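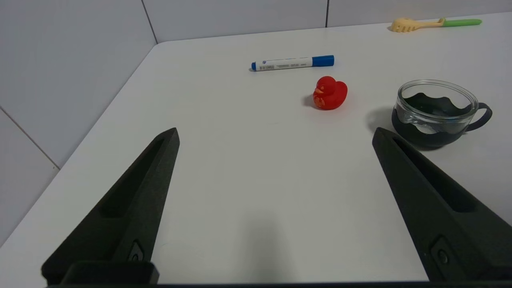

The White Table in the Corner, and How to Keep It That Way
Household tips, filed under Surfaces

A white table pushed into a corner is a magnet. Put one down in the morning and by lunchtime it will have attracted a pen, a receipt, three rubber bands and something sticky that no member of the household has ever seen before. I have lived with one for years. What follows is what I know about it, plus a few things readers have written in to correct me on.

Marker first

If a whiteboard marker lives anywhere near your table, sooner or later somebody will write on the table. Dry-erase ink comes off a smooth surface with a dry cloth if you catch it the same day. Leave it over a long weekend and it settles in like a brother-in-law.

For old marks, scribble over them with the same marker and wipe right away. The fresh ink loosens the old. It feels like making things worse on purpose, and for the first four seconds it is. If that fails, put a little rubbing alcohol on a cotton pad. Try it somewhere out of sight first, especially on anything painted, and keep it away from candles and the stove.

Store markers lying flat. Stood on end with the cap up, they go faint at the tip, and then people put them back in the drawer instead of the trash. I have a drawer like this.

The gap at the back

Where the table meets the wall there is a gap. It may be the width of a coin, which is exactly the width of the things that go down it. Once a month, pull the table out and deal with whatever you find. Lutfa Kanagaratnam wrote to say she ran a strip of foam draft tape along the back edge of hers and hasn't lost a pencil since February. I tried it. It works, though the tape turns gray and has to be replaced about as often as you forget it exists.

If the table stands in a corner you have two gaps, so buy the longer roll.

Tile behind, and the lines between

Tile is a fine thing to have behind a work table. It wipes down, it doesn't stain, and it makes the paint in the rest of the room look tired. Big tiles are better than small ones for the simple reason that there is less grout to scrub.

For the grout you do have: baking soda and water mixed to a paste, an old toothbrush, ten minutes of your life. Rinse with plain water and dry it with a towel, or you'll get a chalky film and have to start again. Skip the vinegar. It eats at unsealed grout a little each time, and you won't notice until you do. Mark the toothbrush clearly. Rafsan Barua did not, and has asked me not to go into it.

The far edge rule

My own system, such as it is, gives the far edge of the table to small things and keeps the front clear for work. Anything that drifts forward of the middle has to be put away by bedtime. This holds up well until there is mail.

Trays help some people. In my house a tray is a smaller table with the same problem.

Wiping down

Warm water, one drop of dish soap, a soft cloth, then a dry cloth. Scouring powder will dull a shiny white top, and the dull patch will hold every coffee ring from then on. Melamine sponges are very fine sandpaper in a friendly shape, so go easy.

Wipe toward yourself. Crumbs pushed toward the wall go down the gap (see above).

From the mailbag

Sushil Bhatt asks whether a tablecloth would solve all this. It would, in the sense that you'd stop looking at it.

Nayeli Inga keeps hers clean by eating in the other room. Noted.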